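Why do roller coasters go clickety-clack?

I rode my first real coaster at Storkton when I was eight, and I held on so tight my fingers hurt! What scared me most was the noise on the way up – clack, clack, clack. I was sure something had broken.

Nothing had. A long chain pulls the train up the hill, and under each car there's a metal piece called a dog (yes, really!) that drops over little steps in the track.
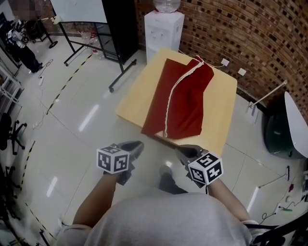 Each time it drops, you hear a clack. If the chain ever stopped, the dog would catch on a step and the train couldn't roll backward. Pretty smart, huh?

Some newer rides are much quieter, but I kind of miss the noise. Next time you ride, listen for it on the first hill!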